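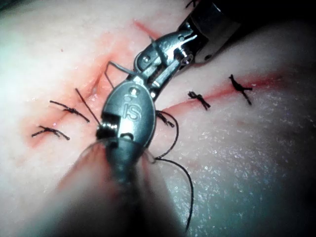

4. Évaluation du module de suture Castora

4.1. Matériel et tâche

Le module Castora, proposé par la société Windberg, se compose d'instruments à poignet articulé, d'une petite caméra fixée près de la pince et d'un logiciel de planification des points. Il est vendu comme complément à une plateforme chirurgicale existante et destiné à l'entraînement sur tissu synthétique. La version évaluée est celle du catalogue, sans réglage particulier de notre part.

La tâche retenue est la fermeture d'une incision rectiligne par points séparés, au fil noir, sur un support d'entraînement rose pâle. Chaque point comprend le passage de l'aiguille, l'enroulement du fil autour des mors, le serrage du nœud et la coupe des brins. L'opérateur peut reprendre la main à chaque étape. Nous avons retenu 278 points pour l'analyse, dont 237 exécutés sans reprise manuelle.

4.2. Gestion du fil

La phase d'enroulement est la plus sensible. Le fil libre forme de grandes boucles à la surface du tissu et peut croiser les brins d'un nœud déjà serré (figure 4). Le logiciel doit alors distinguer le brin de travail des brins coupés, tous de même couleur. Sur les 41 reprises manuelles, la majorité est intervenue à ce stade.
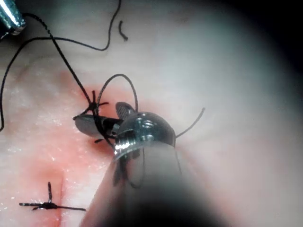

Figure 4. Fil enroulé autour des mors, à côté d'un nœud. Un second nœud est visible en bas à gauche.

La documentation du fabricant recommande de limiter la longueur du brin libre, mais ne donne pas de valeur. Nous avons procédé par essais. Un brin trop court gêne la prise par le second instrument ; un brin trop long repasse sur la zone déjà suturée. La méthode de segmentation de Redusero, testée en parallèle sur 53 séquences, rencontre la même difficulté lorsque les brins se superposent.

4.3. Vue rapprochée

La caméra étant proche du poignet, le corps de l'instrument occupe une part importante du champ et reste flou au premier plan. Les nœuds situés à gauche de l'instrument sont bien lisibles dans la vue suivante, tandis que le côté droit n'apporte presque aucune information utile au suivi du fil.
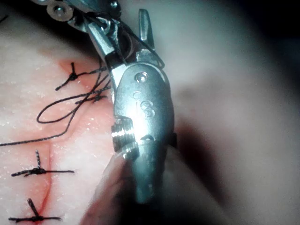

Dernière modification de cette page : 2022-05-30

Cette contrainte a conduit Aleksandra Wróbel à modifier l'ordre d'exécution des points, afin que la zone à surveiller se trouve le plus souvent du côté dégagé. Le changement se fait dans le fichier de configuration et ne demande pas de nouvel étalonnage. Il n'est pas prévu dans l'interface graphique, ce que nous considérons comme un défaut du produit.

La comparaison avec le banc Ostrowski fait l'objet de la section 5.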